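Conura two-finger gripper, pair - quick review

Posted by Obed Arthur, Dec 4, 2018

Bought two of these to replace the Nyarko jaws, which I'd had on since May. Short version: better on packets, worse cables, would buy again. Longer version now as I've got a bit of time before the next run.

Score: 81 out of 100. The Nyarkos got 765 picks out of me before a finger went, so theres a bar to beat.

Fitting

Easy enough. Arms on either side of the table frame, same as before, grippers straight on. Jona controller saw both first go. Little green lights are handy when you're stood across the room. Cable is too long though - it ends up lying on the wood right where I want to work. Clip it back or it'll drag things.

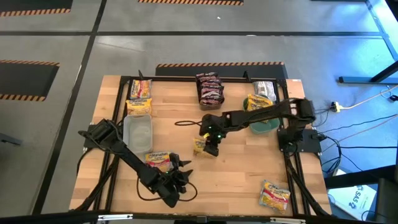 On noodle packets

My usual test. Maruchan, yellow packets, slippery film and they crumple if you look at them. The pointed claw tips get under a crimped end far better than the old flat pads. Flat in the middle of the table, fine. Leaning on the green bowl, fiddly, took me a good while to get the approach angle right. Left and right arms feel the same, which I couldn't say for the last pair.

Shiny dark wrappers are harder. Grip is OK, it's the camera that struggles - all those creases throw the light about and the Jona software picks a daft grab point. Not the gripper's fault but you'll be living with it. Two packets close together is the other one to watch. Open the fingers wide and come straight down, don't try to sneak in from the side. 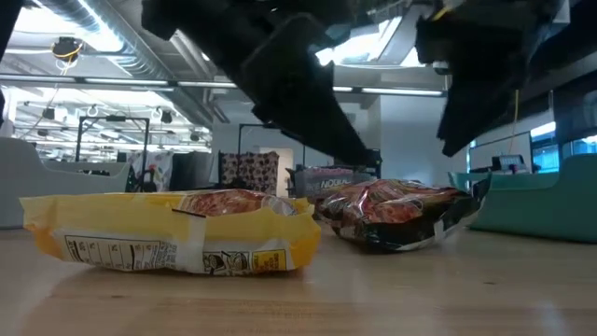 Versus the Honcombe

Had a Honcombe on loan for 13 days. Softer touch, nicer box, much slower to close. Good for fruit I expect. For packets I'd take the Conura every time, and the spare tips are easier to swap.

Gripes

Cable, see above. Manual is one folded sheet and the torque setting is wrong on it, start lower. Screws are tiny and they only give you the exact number, so dont drop one on a concrete floor like I did.

Will update once I've tried the foil stuff properly.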